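Sterna: a kitchen arm built in the Whiteley workshop
Progress report no. 2 to the Urkiva small grants fund

Dear colleagues of the fund,

With this report we inform you about the state of the Sterna project since our first report in May. As you asked, we keep it short and we write also about the things that do not go well.

State of the arm

The arm is assembled and it stands on its own base in the back half of the workshop. All joints move. The second joint had a play that we could feel by hand, and we have exchanged the bearing and made a new spacer on the lathe. After this the play is much smaller, but it is not gone. When the arm is stretched far out, the tip still sinks a little after it stops. We correct this in the software for the moment. A stiffer upper link is drawn and will be cut in January, when the milling machine is free again.

The cables were the most unpleasant part of the autumn. The first cable path went outside the elbow and two times it was pulled out of the connector during a movement. Now the cables go through the elbow, with a loop that can open and close. It took three evenings to do it and we had to shorten one cover.

Gripper

The gripper has two parallel fingers. In the original plan they should be printed in a soft material, but the prints came out uneven and we have stopped this after the fourth try. At present we work with hard fingers and a wrapping in white on the upper part. The wrapping is wrinkled and torn in places, and on the left finger the dark material looks through the gaps. It is a cheap solution and we can renew it in ten minutes, so for the tests we find it acceptable. For the final version it is not acceptable, because the thickness changes with every new wrapping and then the closing position must be set again.

We ask the fund for permission to move 50 euros from the line "printing material" to the line "finger pads". The total sum does not change.

Tests with plates

The task we promised in the application is to take a small plate and to put it on a marked round place on the table. We made 13 trials in the last test series. In 9 of them the plate came to lie inside the circle. In the other trials the plate was either not gripped at the rim, or it was released too early and fell flat on the cloth. No plate was broken.

The cloth itself is a difficulty which we did not expect. When a finger touches it, the cloth moves, and then the circles are not at the place where the program believes them. We have discussed to fix the cloth with clips, but in a normal home nobody has clips on the table, so we prefer to let the camera look again before each plate. This costs up to four seconds per plate.

Pots

Work with the pots has not started. The handles are short and the pots are round at the bottom, and with the present fingers we do not trust the grip. We propose to move this part to the spring and to begin with an empty pot only.

Workshop and safety

The Whiteley workshop has given us the corner without rent until the end of the winter. In return we have repaired the dust extraction. The emergency stop is mounted on a separate cable and can be reached from both sides of the base. When other members are working next to us, the arm is driven only at the slow speed.

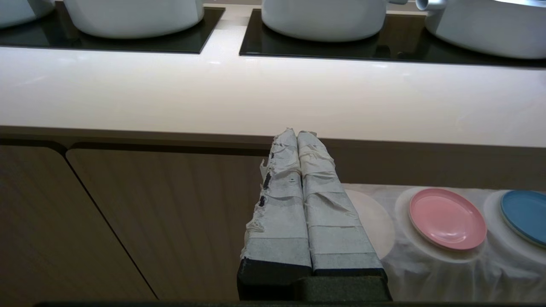
Plilley, December 2019

Next steps until the final report:

The upper link will be cut and mounted, and after this the arm must be calibrated again from the beginning.

The finger pads will be ordered as soon as we have your answer about the budget line. We have samples of two rubbers in the workshop and the thinner one looks better to us.

The plate trials will be repeated with the new pads, with the same plates and the same circles, so that the results can be compared with the numbers in this report.

The receipts for the bearing, the connectors and the cable are sent to you by post in a separate envelope. One receipt, for screws, is missing, and we do not claim this amount.

With friendly greetings,
the Sterna group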